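About Worow

Home | What we do | Sites | Contact

Worow gathers examples for learning systems. Our customers build software that lets two-armed robots do packing and sorting work, and that software needs to be shown each job many times before it can do it alone. We record those jobs and check every recording.

We started in Watgate with one table and a single task. Today our task list has 57 entries, most of them small jobs from the end of a packing line: folding a carton, placing a cord in a tray, closing a lid.

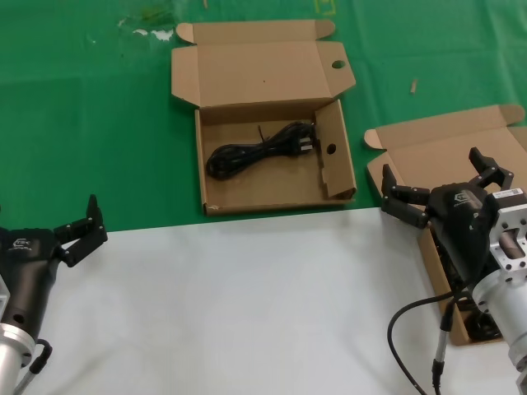
An operator guides the arms through the whole job while the cameras and joint readings are saved together. One complete run is called an episode. Each task is recorded in sets of 50 episodes, and the starting positions are changed between sets. In May we delivered 2382 episodes to customers.

Every episode is watched by a second person before it leaves us. Runs with a dropped part are kept and labeled, as some customers ask for them. Runs with missing camera data are thrown out. The labels follow the Holtbridge format, which we wrote in-house and share with every customer. 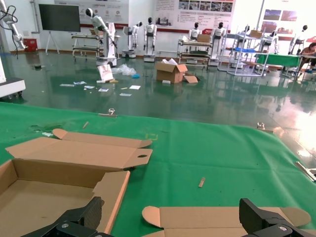 New operators train for two weeks on carton work before moving on to cords and bags. Our review tool, Jiang, was built by the same people who use it each day.

We take on new tasks throughout the year. Send us a sample of the part and a short note on how the job is done by hand, and we will reply with a plan and a price.

Page last updated 7 July 2026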